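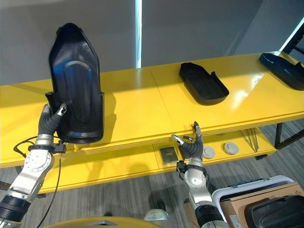
Teranine G4 Two-Hand Handling Station: Wrist Cable Fault and Replacement Kit

Notice and parts page. Last revised January 3, 2021.

Applies to: all G4 stations with jointed-finger hands and the original wrist connector
Severity: stop two-handed lifting until the check below is complete
Part needed: Savau wrist cable kit, one per arm
Tools needed: hex key set, torque driver, cable gauge (included in kit)

Summary

A fault in the wrist cable of the G4 can cause a hand to lose grip force while it is holding a part. The arm stays powered and holds its position. The hand does not report an error until the fingers have already relaxed, and in that time the part can slip or fall.

We have confirmed the fault on 19 arms. No injuries have been reported. Damage so far is limited to dropped moldings and, at one site, a cracked table edge.

Stations used only for flat pick-and-place work are less likely to show the fault. Stations that hold large molded shells upright by one edge put the most load on the fingers and turn the wrist the furthest, and these should be checked first.

What goes wrong

The cable that feeds the hand leaves the wrist connector beside a small bracket and hangs in a loop down the arm. On early units the loop was cut 4 mm short. When the wrist rolls to its end stop, the cable pulls against the bracket. Over time the outer jacket wears through and one of the two signal wires begins to break.

A partly broken wire still passes a signal most of the time. The hand opens and closes as it should during the start-up test, which is done with the wrist at center. The break only opens up when the wrist is turned and loaded.

The earliest failure we have on record came at 3,000 cycles. Wear depends more on how far the wrist turns than on the number of cycles, so a low cycle count does not clear a station.

Signs to look for

A part held upright leans or settles in the grip during a pause.
One or more fingers lag behind the others when closing.
The grip force reading drops below 80 percent of the set value and then recovers.
Message H-Link Low appears in the log without a stop.
Black dust or a shiny groove on the cable jacket next to the bracket.

Any one of these is enough reason to take the station out of use. Do not raise the grip force to make up for slipping. This hides the fault and can mark glossy moldings.

How to check a station

1. Put the part down. Use the manual jog to lower it to the table before releasing it. Do not reach under a held part.

2. Open both hands and move the arms to the service position.

3. Press the stop button and lock out power at the base. The fingers go slack when power is removed.

4. Look at the cable on both sides of the wrist bracket with a flashlight. Turn the cable gently with your fingers so the back can be seen.

5. Place the gauge from the kit against the loop. If the loop does not reach the second line on the gauge, the cable is the short type and must be replaced, even if the jacket looks good.

6. Repeat on the other arm. The two arms were sometimes built from different cable batches.

7. Write the result on the station card.

Replacing the cable

The kit fits left and right arms. Allow one hour per arm, plus time for the grip calibration. Keep power locked out until the connector is back in place.

Remove the four screws on the wrist cover. Release the connector latch and pull on the connector body. Pulling on the cable will damage the seal. Take off the old bracket and discard it. The new bracket has a rolled edge and sits slightly further from the cable.

Route the new cable through the arm clip, leaving the white sleeve visible below the clip. If the sleeve is hidden, the loop is too short. Tighten the bracket screws to the value printed on the kit card.

After power is restored, run Grip Calibration from the service menu, then run Wrist Roll Test with a scrap molding in the hand. The standard start-up test is not enough to pass a repaired arm.

If the station cannot be repaired right away

The station may be used with one arm at a time under these limits:

Parts are moved flat, supported by the table wherever possible.
Wrist roll is limited to half travel in the motion settings.
No parts are held upright or raised over a person, a walkway or a lower shelf where someone may be working.
The fenced area stays clear whenever a hand is closed on a part.

These limits are temporary. They slow the wear and do not repair a wire that has started to break.

Software update

Release G4-Hand Link adds a faster check of the signal from the hand. If the signal drops while a part is held, both arms stop and the hand keeps its last finger position. The update should be installed on every station, including those with the new cable. It does not replace the cable kit.

Stations on the older Gallow controller cannot run this release. Owners of these should contact service for the controller patch, which is supplied on a memory card.

What is in the kit

Wrist cable with white sleeve
Bracket with rolled edge
Bracket screws and cover screws
Connector seal
Cable gauge
Kit card with torque values
Green wrist label

Put the green label on the wrist cover when the work is finished. Our service staff use it to tell repaired arms from unrepaired ones.

Ordering and cost

The kit is free for all G4 stations, in or out of warranty. Have the serial number of each arm ready. It is stamped on the base plate and is different from the station serial number. Orders are shipped through Ó Riain, our parts distributor, and sites that have reported a dropped part are served first.

On-site fitting is free for stations in warranty. For other stations the normal service rate applies to labor only.

Return the old cable and bracket in the bag supplied, with the cycle count written on the bag. Please do not cut or coil the cable tightly, as we examine the worn section.

Related parts

Fingertip set, G4 hand
Wrist connector seal, pack
Arm clip, standard
Station card and holder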